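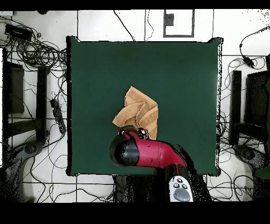 Towels, again

24th January

I got through the last of the tan towels today. They're the terry ones Olesia picked up from Follgate in June, and they still bunch up whenever I put one down. I fold on the green table now. The bed was too soft and I kept losing the corners.

My way is to find two corners, shake it once, then fold in thirds the long way and in half twice. Gadisa rolls his. Rolled ones don't fit our shelf, so I redo them when he's out.

The total was 34, counting hand towels. Two have loose hems and went in the rag bag. Sheets next, probably tomorrow.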